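How I clean and descale an electric kettle

We're on bore water here and our old Pleta scales up something shocking. It cost me $74 and I'd like a few more years out of it, so I do this every month or so (more in July, when the tea never stops!).

What you need: white vinegar or citric acid, bicarb, an old toothbrush and a couple of soft cloths.

Step 1. Unplug it and let it cool right down. I do mine after brekkie and come back to it mid-morning. Keep water well away from the base and anything with a plug on it. 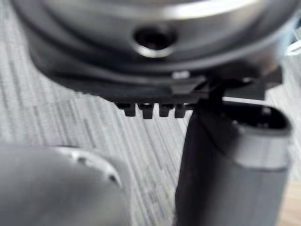

Brushed steel up top, black plastic below.

Step 2. Half fill with equal parts vinegar and water, bring it to the boil, switch off and walk away for an hour. If you can't stand the smell, citric acid does the same job – I use the Erar packets from the supermarket, one per kettle.

Step 3. Tip it out and go around the spout filter with the toothbrush. Crosshatched or ribbed plastic hangs onto grime, so brush along the pattern first and then across it. 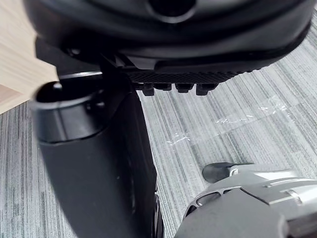
Step 4. Rinse, fill, boil, tip out. Then do the whole thing again. My first cuppa after skipping the second boil tasted like a salad.

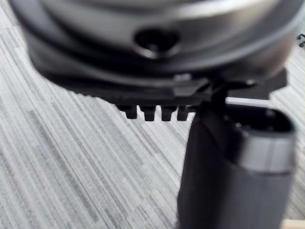 Now for the outside, where I used to go wrong with a scourer. Warm water, a drop of dish soap and a soft cloth will do it. Brushed silver-grey metal with stacked tiers like this wants a cloth corner run around each level, and then a dry buff straight after. Greasy fingerprints come off with a bicarb paste, rubbed gently and wiped away.

Step 5. Write the date on a bit of masking tape and stick it inside a cupboard door, or you'll never remember.

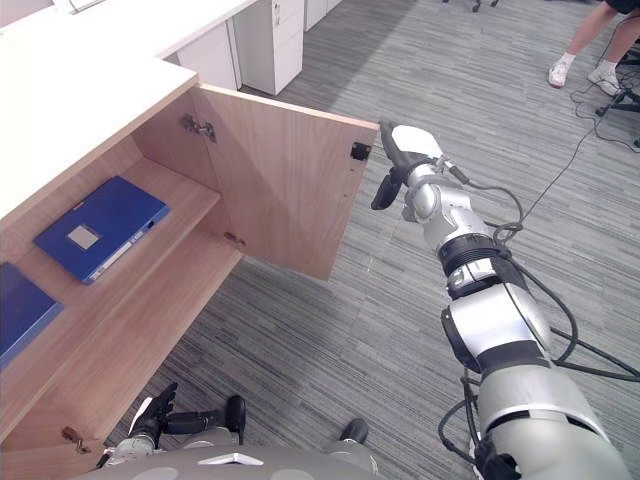 Can I use lemon juice instead?
Use the juice of two lemons topped up with water, and leave it overnight if the scale is thick.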